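Latuheru Community Hall, fire and exit check, August
Checked by Fengying Tang

1. Main exit door
OK. Opens fully, but the handle is a little stiff. Please put oil.

2. Extinguishers
One in the kitchen has low pressure. I have asked Giketti to change it.
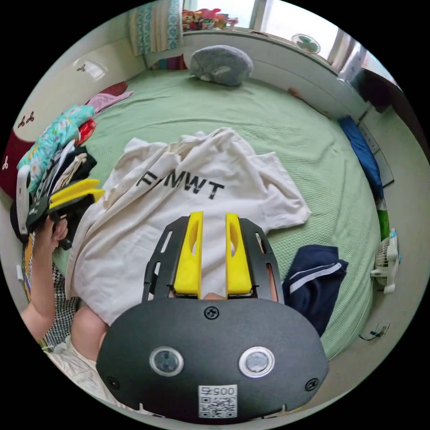 3. Emergency lights
Number 7 stays dark when I press the test button. Battery is ordered.

4. Back stairs
Not OK. Two boxes on the landing, must be moved before evening class.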